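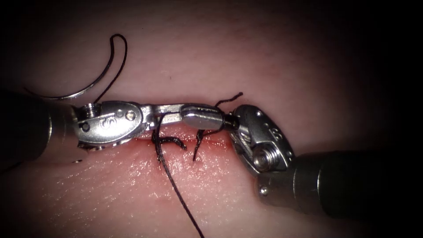
Partly closed incision, black suture, two stitches across it.

July 21, 2019

Right, I've read the whole Bradance press release twice so you don't have to. They're getting into "original programming". Thread, and I'm going to be grumpy in it.

For anyone who missed it: Bradance is the streaming app that came free with Selteck boxes and that most people I know opened once by pressing the wrong button. From September it will have its own shows. It will also cost more.

The headline figure is 20 originals in the first year. Sounds like a lot. Go down to the notes at the bottom and see what they're calling an original.

A "Bradance Original" is anything "produced, co-produced, commissioned or exclusively presented" by them. Exclusively presented! So a show that went out on telly in another country three years ago counts, provided no other app here has it.

I went through the list of titles with that in mind. Two are clearly being made for Bradance from scratch. For the rest the wording is slippery enough that I couldn't tell you who paid for what.

One of the two is Wollodach, the big one, the one on the poster. Crime drama, harbour town, a detective who comes home for a funeral. Fine. I like those. I've seen a fair few of those.

The trailer is lovely to look at and contains no dialogue whatsoever. Make of that what you will. I've learned to be wary of a trailer where the cello does all the talking.

Wollodach is made by Amaral, who did that hospital thing everybody gave up on in the fourth episode. To be fair to Amaral, the first three were very good.

Now the money. The release says "a small adjustment to the monthly plan". The adjustment is 37 per cent. I had to get that from the pricing page because the release doesn't give it anywhere.

If my landlord made a small adjustment of 37 per cent I'd be on the phone to somebody.

Existing customers keep the old price "during the introductory period". How long is the introductory period? It doesn't say. I asked the press office on Thursday. They sent me the press release.
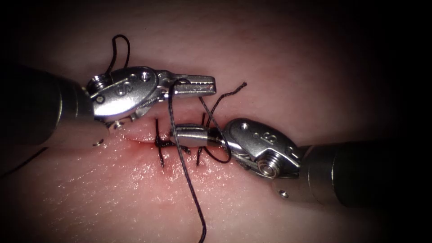 Two robotic instruments at work over a short incision in a synthetic tissue pad.

Back after tea. A few of you have asked about the tablet app, so let's do that.

Downloads are coming to phones and tablets, finally. You'll be able to save episodes for the train. Good! I've been moaning about this since I first had the app, so credit where it's due.

Except the small print says downloads work on "selected titles". There's a link to the selected titles. The link goes to the home page.

And anything you save disappears 2 days after you first press play. So if you start an episode on the way out on Friday and don't finish it, it'll be gone by the journey home on Sunday night. Other apps manage longer than that.

Rasmus Lepik has replied to say that's down to the rights holders and Bradance can't do much about it. I'd buy that for the bought-in stuff. For the shows they're paying for themselves, who are the rights holders?

He's now said "fair point, but contracts are complicated". I'm sure they are.

Next: the box. You'll need a newish Selteck to get the originals in high definition. The older ones will play them "in a format suited to the device". I have one of the older ones. I know what a format suited to the device looks like. It looks like soup.

Elīna Paju asked whether you can get round that by plugging a laptop into the telly. Tried it last night. The picture's fine, but the sound drops to stereo and the browser asks if you're still watching every other episode. Watchable. A bit silly when there's a box sitting right there.

Also worth knowing: the browser version doesn't remember where you got to if you started on the box. The box doesn't remember where you got to if you started on the phone. The phone remembers everything, including a cartoon my nephew watched at Easter.

There's a quote in the release from Ojārs Ķēniņš, their head of content, about "stories that belong to our viewers". I've read it several times and I still don't know what he's promising. Do we get to keep them? See above re: 2 days.

He also says the catalogue has grown by 130 titles since spring. Could be. I'd like to see the other column, the one with what's been taken off. Three things on my own list have vanished in that time and I had to find out by clicking on them.

This is my real gripe. Every service that moves into its own shows tells you it's adding to what's already there. Then the old films thin out a bit each month and one day you notice you're paying more for a smaller shop with its own-brand biscuits at the front.

I could be wrong on this one. Bradance does have a decent shelf of older films that aren't easy to find elsewhere, and if they leave that alone I'll happily eat my words.

Vitalii Sydorenko points out that the new plan allows an extra screen at the same time. Correct, I should have said. If you share with family that softens the price. If you live on your own, as I do, you're paying for a screen in a room you haven't got.

Someone else (locked account, so I won't quote it) says I'm being unfair because nobody has seen a full episode yet. True. I haven't reviewed Wollodach. I've reviewed the bill.

The free trial: still there, but shorter, and it now wants your card first. Put a reminder in your phone if you sign up. The cancel button is under Account, then Plan, then "Manage", then "Other options". I've just been to check. It's grey on slightly different grey.

Things I'd want answered before handing over the extra:
how long the old price lasts
which titles you can download
which of the originals were made for Bradance
whether episodes come out all at once or weekly

On the last one, the release says "a flexible release pattern". Which I take to mean weekly, with a gap in the middle if it's doing well.

Mārtiņš Ots wants to know if I'm going to cancel. Haven't decided. I'm on the old price for now, so I'll probably sit tight, watch the first couple of Wollodach and see what turns up on my statement.

If you're not already a customer I'd wait. There's nothing in the launch offer that runs out, as far as I can find, and the first series will still be there after Christmas when people have seen it and can tell you if it's any good.

Small correction to the post about the box: the model from the year before last does get high definition, after an update. Mine's older than that. Check the sticker underneath before you go shopping for a new one.

Second email just in from the press office. They've attached the poster.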